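Okay, spring cleaning thread, because I've finally found a routine that sticks and I'm way too excited about it 🧽

1/ The whole trick is one surface at a time. I used to charge around the house with a bucket and end up with every room half done. Now I pick a table or a shelf or a windowsill, finish it, and stop there. That's it!

2/ Clear everything off first, even the stuff you think you can wipe around. Bottles especially – they leave rings, and the rings get sticky.
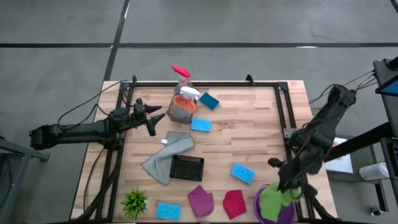 3/ Next up, dry dusting before anything damp. Skip it and you're pushing gray paste into the corners (I did this for years). An old cotton T-shirt works great, cut into squares.

4/ Wood gets a barely damp cloth, with the grain, then a dry one right after. I mix 300 ml of warm water with a tiny squirt of dish soap and it lasts me the whole morning.

5/ Sponges! Rinse, squeeze, and stand them up where air can get to both sides. Mine used to sit flat in a puddle by the faucet and smelled awful by the end of the week.
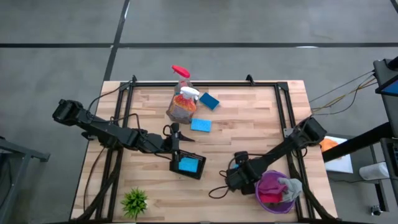 Mahnaz Rostami replied that she does windows before shelves, so the dust from the sills doesn't land on anything clean. Love that, and I'm switching my order tomorrow.

6/ Still to do: the hall closet, the top of the fridge, and the drawer with 77 takeout menus in it. Wish me luck, I'm starting with the fridge.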